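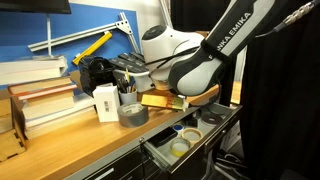
News from the Grivbridge Repair Evening

Well, what a lovely turnout we had in March! The hall was humming from the moment the doors opened, and by half past seven the queue for the sewing corner had got as far as the coat pegs, so thank you to everybody who waited so patiently (and to whoever brought the ginger cake, which didn't last long enough for me to find out who you were).

Pauline Heywood has been keeping our repairs book ever since we began, and she tells me we have now written up 287 mended things, from table lamps and toasters to a rocking horse with a new set of ears. We're hoping to reach 1000 one day, though at our present pace I may need one of the comfier chairs by then.

Apostolos Tzanetos took a little group through the mending of drawers, and I learned more than I expected to. He rubs a candle stub along the runners before he does anything else, and he says that half the stiff drawers he sees want nothing more than that and a good dusting. If yours still sticks, take it right out and look for a raised nail or a swollen edge, and go gently with the sandpaper, as you can always take off a bit more but you can't put it back.
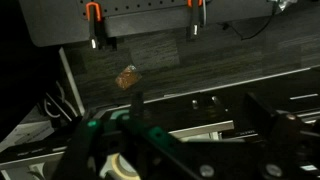

He also asked me to remind you to bring your own glue if you have a favourite, because our shared pot has seen better days and we only have 2 good brushes between us. Old jam jars with lids are welcome too, for screws and washers.

Next month we start at 7 as usual, and the kettle will be on a little before that. Pauline would like to hear from anyone who can darn, or who could teach the rest of us how, and there is still room on the clock-mending table if you don't mind sitting near the draughty window. Do bring a neighbour along, and something broken if you have it!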